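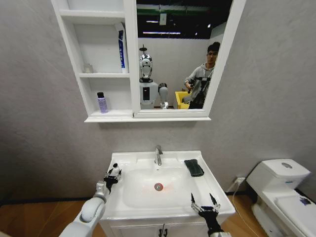
Volico
@volico_apunta

Hilo sobre cómo dejé de pagar de más en la factura de la luz, que llevo meses dándole la tabarra a mi familia y ahora os toca a vosotros.

1/ En septiembre me llegó un recibo de 557 euros. ¡557! Piso normal, dos personas, sin jacuzzi ni nada. Casi me caigo de la silla.

2/ Lo primero fue mirar la potencia contratada. Teníamos una barbaridad, heredada del inquilino anterior, y la verdad es que ni lo había mirado en la vida (culpa mía, lo sé).

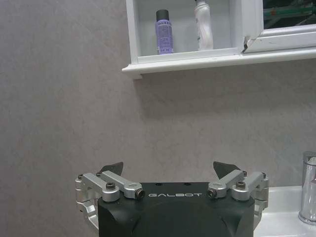
3/ Llamar a la comercializadora. La nuestra era Narkum y me tuvieron tres llamadas de departamento en departamento, con una musiquita que todavía tarareo en la ducha. Pedid siempre el número de reclamación, que luego os hará falta.

4/ Al final salió una lectura estimada mal hecha – muy mal hecha – y me devolvieron 345 euros. Ni disculpas ni nada, un correo de dos líneas y a correr. Pero oye, los 345 están en la cuenta y eso ya no me lo quita nadie.

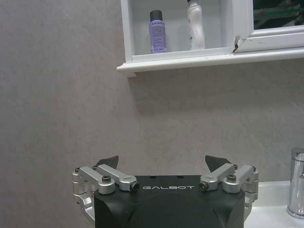

Después me cambié a Druscombe, tarifa sin permanencia, y pongo la lavadora por la noche. Mis vecinos de abajo me han pedido que no centrifugue pasadas las once y tienen toda la razón.

5/ Para comparar tarifas usé Tudose, que es fea como ella sola pero te deja meter tu consumo real hora a hora. Si alguien conoce otra mejor, que la deje en respuestas, ¡que las leo todas!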